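Flollell opens smart contract cover to small wallets, cap set at 2,906 policies

2026-04-26

By Liam Heywood

Crypto cover startup Flollell is opening its smart contract policy to ordinary wallet holders, after running it since February for business clients only. Sign-ups went live this morning. There is a cap of 2,906 policies for the first round and the company says it won't lift it before the first renewals come in.

The policy pays out if a covered contract is drained through a bug in its code. It does not pay for lost passwords, phishing, or a token that just drops in price. Minimum cover is $100, paid up front in dollars or stablecoins. No monthly plan yet.

Claims go to a panel of 3 assessors, picked by Flollell and its backer Inberg. Two have to agree. Target for a decision is one month from filing, longer if the chain records are disputed. Customers who lose can appeal once, and the appeal goes to outside lawyers.

"Small holders kept writing to us and we kept saying no," said Malcolm Bunting, head of underwriting at Flollell. "We wanted to see how the business book behaved first. It behaved ok." 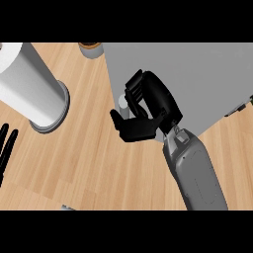
A robot arm and black hand over a wooden surface. Illustration: computer render

The business book stands at 1,716 policies. Bunting would not say how many claims have been filed on it, only that "a few" were paid and one is still open. He also would not give a loss ratio. Inberg didn't reply to questions before we published.

Pricing depends on the contract. Older, audited code is cheapest. Anything changed in the last month gets no quote at all, and contracts with a single admin key cost a good deal more. The full price list is on the Flollell site but it is long, and some entires still show the old business rates. The company says that will be fixed tonight.

Rival Ilarar already sells something close to this, with a lower payout limit and a longer wait before cover begins. Its terms leave out bridges completely. Flollell covers two bridges, both named in the policy schedule, and says more may be added.

One open point is licensing. Flollell sells in states where Inberg holds a license and nowhere else, so a lot of people will enter a zip code and get turned away. Bunting said more filings are in but gave no dates.

Wallet tracker Dobson will show the policies inside its app next to balances. Thats a display only, claims still have to be filed with Flollell direct.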